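Temps de lecture : 4 min

Objet : Re: [savons-maison] Passer du flacon au pain, retour d'expérience ?

Bonsoir la liste,

Je réponds dans le texte, à l'ancienne, parce que le message d'origine pose plusieurs questions et que je les aurai oubliées avant d'arriver en bas.

> Bonjour à tous,
> Nous sommes quatre à la maison et nous aimerions abandonner
> le gel douche. J'ai acheté deux pains chez Pavby, ils ont
> fondu en moins de quinze jours. Est-ce normal ? Est-ce que
> je dois prendre du surgras ? Et est-ce que quelqu'un a
> réussi à convaincre des adolescents ?

Moins de quinze jours pour deux pains et quatre personnes, c'est rapide sans être un scandale. Tout dépend de la cure. Un savon à froid qui n'a séché que quatre semaines est vendable, il mousse, il sent bon et il fond comme un sorbet. Laissez vos pains sur une étagère aérée, sortis de leur emballage, pendant deux mois. Je sais que c'est frustrant d'acheter une chose pour ne pas s'en servir, mais les amateurs de vin font pareil et on les trouve distingués.

Deuxième suspect, le porte-savon. J'ai eu pendant des années un très joli modèle Stedar en céramique, creux, parfaitement étanche, autrement dit une petite baignoire. Le savon y passait la journée à tremper. Je l'ai remplacé par une grille posée de biais et la durée de vie du pain a doublé, ou presque. Le Stedar sert maintenant à ranger des trombones, et il fait ça très bien.

> Est-ce que je dois prendre du surgras ?

Ça dépend de votre peau et de votre eau. Chez moi l'eau est si calcaire qu'on pourrait la tailler, et un surgras à 8 % laisse un voile sur l'émail que je passe ensuite mon dimanche à frotter. Je suis redescendu à 5 % et je m'en porte bien. Pour le visage, je garde un pain à part, plus doux, que les autres habitants de la maison ont interdiction de toucher – interdiction respectée à peu près comme les limitations de vitesse.

Méfiez-vous aussi de la mention « 100 % végétal », qui ne renseigne ni sur le surgras, ni sur la cure, ni sur la présence de parfum. Un savon à l'huile de palme pure est végétal. Une ortie aussi.
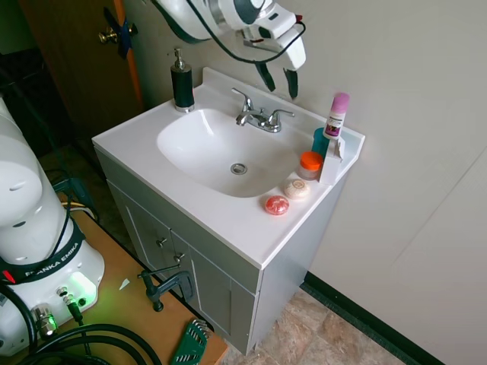 Dernière modification de cette page : 2023-05-08

Côté place, les pains se contentent d'un coin du plan, et deux savons ronds de couleurs différentes, c'est le système le plus simple que j'aie trouvé pour que chacun reconnaisse le sien. J'avais tenté les étiquettes. Les étiquettes, dans une salle de bains, vivent trois jours.

> Et est-ce que quelqu'un a réussi à convaincre des
> adolescents ?

Non.

Bon, je développe. Le mien a déclaré que le savon était « un truc déjà utilisé », argument contre lequel je n'ai rien trouvé, le bain moussant ne lui posant pourtant aucun problème de conscience. Nous avons signé la paix avec un flacon à pompe rempli de savon liquide maison. Si vous voulez essayer, il faut de la potasse et pas de la soude, et ne faites surtout pas fondre un pain râpé dans de l'eau chaude comme le recommandent la moitié des blogs. On obtient au refroidissement une matière filante qui bouche la pompe et que je ne souhaite à personne de rencontrer un lundi à sept heures du matin.

Pour les calculs, j'utilise le tableur Jemevel, que certains ici connaissent déjà. Il est laid, il est lent, et il refuse les virgules (mettez des points), mais ses indices de saponification sont corrects et il affiche une alerte en rouge quand on oublie de saisir l'eau. Vérifiez quand même chaque recette avec un second calculateur. La soude n'a pas d'humour : gants, lunettes, fenêtre ouverte, et on verse toujours la soude dans l'eau.

Dernier point, pour ceux qui avaient suivi le fil 3179 sur les moules. J'ai fini par commander celui de Brunner, en silicone, avec le coffrage en bois. Le démoulage est propre, les angles sont nets, le bois a gauchi dès la deuxième fournée. Le service client m'a répondu que le bois était « un matériau vivant ». Je l'ai donc remplacé par une brique de lait découpée, qui est morte et qui se tient droite.

Si quelqu'un a une recette éprouvée sans coco qui mousse malgré tout dans une eau dure, je suis preneur. J'en suis à ma sixième et la meilleure produit trois bulles, que je connais maintenant personnellement.

Bonne cure à tous

--
Pour se désabonner, écrire à la liste avec « stop » en objet. Pas à moi, merci.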